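Stacked Washer and Dryer Tower, White — Trunumport Home Laundry

Item no. 3537

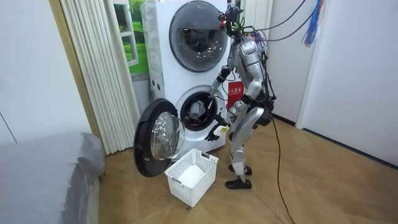 The tower in white, with the lower door open to the left.

Two front-loading machines, one standing on the other, in the floor space of a single machine. This tower is our most asked-for laundry set for flats, small houses and rooms where the laundry shares its space with something else. You get a washer and a dryer in the same white finish and the same width, and they arrive together on one delivery.

Overview

Both machines have a round door with a glass window. The window on the dryer is dark tinted glass in a white surround. The door of the washer has a wide charcoal rim and a clear glass that bulges inwards to the drum when it is closed, so the clothes stay away from the rubber seal during the wash. It opens very wide, and then stands out past the side of the cabinet. Please think about this when you choose the place for your tower. If there is a wall directly at the left, the door will touch it before it is fully open and loading becomes uncomfortable.

The washer is always the lower machine. It is the heavier one and it moves more during the spin. The dryer goes on top and must be fixed with the joining kit, also when it seems to stand well without it. Please do not put the two machines in the opposite order.

What is in the delivery

Front-loading washer, white
Front-loading dryer, white
Joining kit with four screws and two side brackets
Inlet hose for cold water
Drain hose with bend holder
Four rubber feet pads
Printed instructions in English and French

A condensate hose for the dryer is not in the box. If you have a floor drain close by and you would like to use it, please order the hose separately. Most customers empty the container by hand and are happy with this.

Choosing the place

The floor has to be hard and level. Ceramic tiles are very good, and concrete is very good too. On wooden boards we ask you to check first that the boards do not move when a grown person jumps lightly on them. Carpet is not suitable, and we can't accept a complaint about noise or walking of the machine when it was placed on carpet.

Leave a hand's width behind the tower for the hoses and a finger's width at each side. In front you need enough room to kneel down with a basket beside you. Our colleagues at the Griltgate showroom often ask customers to mark the place on the floor with tape at home and to try it before ordering. It takes a few minutes and it has saved many people a return.

The sockets should be reachable when the tower is in its place. Don't use an extension cord for the dryer.

Loading and unloading

The lower drum sits low, so most people bend their knees or use a small stool. Put the large pieces in first, one by one, and the small ones after. Sheets which go in as a ball will come out as a ball. When you unload, turn the drum once by hand and feel along the upper edge of the opening, where socks and small cloths like to stay behind.

The upper door is at chest height for many adults. For a shorter person the back of the dryer drum can be difficult to reach, and we recommend trying it at the showroom before you decide. Visitors in Griltgate are welcome to open and close everything.

Please don't lean on the open door of the washer, and don't hang wet clothes over it. The hinge is strong but it was made to carry the door only.

Care

Wipe the rubber seal with a soft cloth after the last wash of the day and leave the door a little open overnight. Clean the lint filter of the dryer after each load. Once a month, run the washer empty on the hottest program. A bit of white vinegar on a damp cloth takes the grey marks from the glass, and the white panels need only warm water with mild dish soap. Scouring powder leaves fine scratches in the paint — they can't be polished away later.

If you live in an area with hard water, use a descaler two times a year.

Delivery and setting up

We deliver to the room of your choice within Ditville, Griltgate and the neighbouring towns. Two persons come with the tower, stack it, fix the brackets, connect the water and run one short cycle together with you. The visit takes about 2 hours. Please measure your doors and stairs before the day, and tell us by phone if there is a tight corner.

The transport bolts at the back of the washer are removed by our team. Keep them in a drawer! You will need them again if you move house, and a spare set costs 500 cents plus postage, so it's not a tragedy, but it is annoying on a moving day.

The removal of your old machine can be booked with the same visit. It should be disconnected and emptied before we come.

Colour and availability

White only. We had a grey version until last October and we still have spare doors and filters for it. The white tower is normally in our warehouse in Ditville, and when it isn't, the shop will tell you the waiting time before you pay.

Customer comment

"I was worried about the height, because our laundry room has a sloped ceiling. The team measured it again before they carried anything up, and it fitted. The washer door needs more room at the left than I had planned, so we moved the shelf. The rest is very good and the towels are soft." — Aicha Radwan, Ditville

Questions about this item

Call the shop between 9 am and 5 pm and ask for Abdel Hamid at the laundry desk, or write to us with the item number. For spare parts, please have the number from the inside of the door ring ready.

See also: joining kits, condensate hoses, laundry baskets, rubber feet pads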